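4.2 Camera Placement and Finger Geometry

The second set of trials compared two camera placements and two finger shapes on the same simulated arm. The purpose was to determine how much of a policy's success could be traced to what the camera was able to see, as opposed to the motion of the arm itself. All trials were run in the Gurkell simulator with the household scenes from the Mabula collection. The controller, the training schedule, and the camera resolution were held constant throughout.

The first camera placement, referred to as the wrist view, fixes the camera to the last link of the arm, so that the fingers enter the image from its lower border. The second, the shoulder view, places the camera behind and above the base and keeps it still. The wrist view moves with the hand and therefore changes in both direction and tilt whenever the wrist turns. Prior work at Broltden had reported that such changes were harmful to policies trained on a small number of demonstrations. We wished to learn whether the effect remained when the training set was larger. Each policy in this section was trained on 2000 demonstrations.

The flat-plate fingers were chosen as the baseline because their shape is simple to model and their inner faces are easy to tell apart from most backgrounds. The alternative, taken from the Pavia hand, has curved pads and a narrower tip. Both pairs were mounted on the same parallel-jaw body and given the same opening range.

Figure 3 presents two wrist views with the flat-plate fingers. They illustrate how strongly the background behind the hand can vary within a single task setting, and how the fingers themselves remain in nearly the same part of the image.

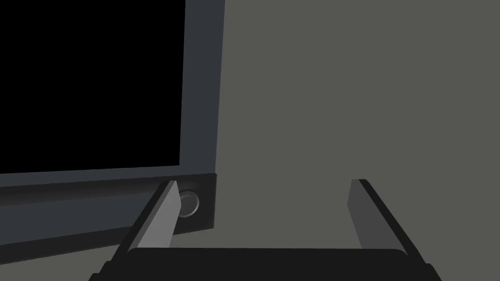
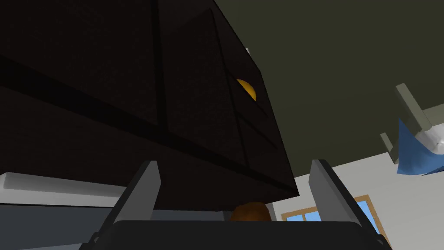 Figure 3. Wrist views with the flat-plate fingers open. First image: the fingers in front of a monitor and a plain wall. Second image: a dark cabinet seen from below, with a small rounded object visible between the fingers.

4.3 Results

Policies trained with the wrist view reached the target object more often than those trained with the shoulder view in 4 of the 5 task groups. The exception was the group in which the arm had to turn toward the target before moving forward. In these tasks the wrist camera frequently began the trial facing a wall or a blank surface, and the policy had little on which to base its first movements. The shoulder view kept the target in sight from the start and was the more reliable choice.

A strongly tilted wrist view did not by itself lead to failure. When the target was still visible between the fingers, the policy generally continued its approach, even with large furniture covering much of the image. Failures were more common when the target left the image altogether — a condition from which the policy seldom recovered without outside correction.

The difference between the two finger shapes was smaller than the difference between the camera placements. The curved pads held round objects more securely once contact had been made, but they also hid more of the target during the final part of the approach. The flat plates left a clearer view and produced fewer early closings. With the shoulder view, where the fingers occupy only a small part of the image, this advantage was no longer present.

These findings apply to the simulated arm only. Surface contact in the simulator is simplified, and the behavior of the curved pads in particular may differ on physical hardware.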